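Forums > Work and Study > Shared Spaces > Who clears the big table?

6 replies · 700 views · 2 shares

ida_wunderlich
August 3, 2025

Right, I need a sanity check from people who share a workspace. We've got one big white table at our place (rounded end, seats loads of us) and it's lovely for the first hour of the day. After that it's cups, crisp packets and half-finished drinks. I've started clearing it whenever I walk past and I'm getting a bit fed up, because I'm fairly sure people have noticed that it gets done and have stopped bothering.

I did ask in the group chat, very politely I thought. Got three thumbs up and no change whatsoever!

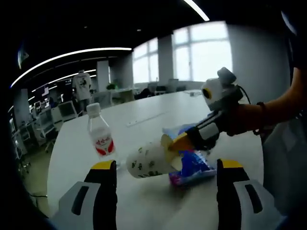
The paper cups annoy me most. They weigh nothing once they're empty, so one elbow and over they go, and if there's a mouthful of coffee left in the bottom it's all over somebody's notes. Crisp packets I can forgive. Water bottles I never know what to do with, as half of them are still being drunk and people get cross if you bin one.

So do I keep doing it, stop and let it pile up, or put up a sign?

santosh_d

Stop. Let it pile up. We did this at Gruvilska and it took six days of squalor before anyone cracked, but they did crack.

Shalini P

Six days! I'd have moved out. Sorry Santosh but I don't think that works, the person who minds the most always goes first, and that's obviously Ida.

What helped us was a bin you can reach without standing up. Ours used to be out by the stairs and people just won't walk that far for one cup. We got a tall one from Zandau, stuck it at the end of the table and the difference was huge. Still get the odd wrapper.

jhaugen

Agree on the bin. Disagree with anyone who says sign. We had a laminated one up from December and people put their cups on it.

ida_wunderlich

Ha, ok, no sign then. Our bin is in the kitchen, through a door, so Shalini may be on to something. What do you do about the bottles though?

Shivam Sengar

Marker pen on a string. Name on your bottle, and anything without a name goes at the end of the day. Tip the water on the plants first. I've got a pack of 1000 little stickers somewhere that I bought for the same thing and we've used perhaps a dozen, the pen is much easier.

And I'd ditch the paper cups altogether, get everyone to bring a mug.

santosh_d

Mugs are worse. Then you've got a sink full of mugs and a whole new thread.

Shalini P

He's right about the mugs, annoyingly. Start with the bin, Ida, and let us know how you get on.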